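Robot labs should report their failures as carefully as their wins. The Feyisa paper trained a two-arm policy on 3000 demonstrations and gave one number, 61 percent. Keith Rutherford called that a solid result. I think it tells us very little.
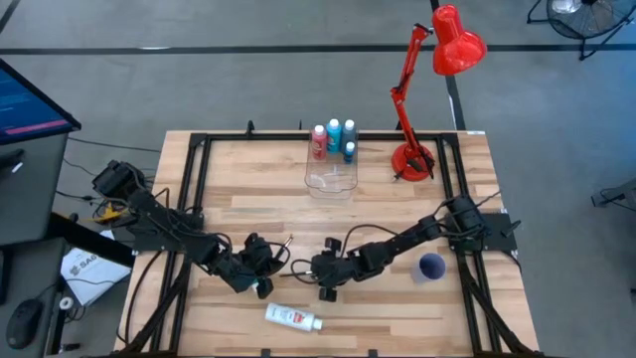

What should a paper report instead?
Every failed trial, sorted by cause, with the starting layout for each.

Tipene McKinnon's group did this in December. It took them 2 extra pages, and I learned more from those than from the score.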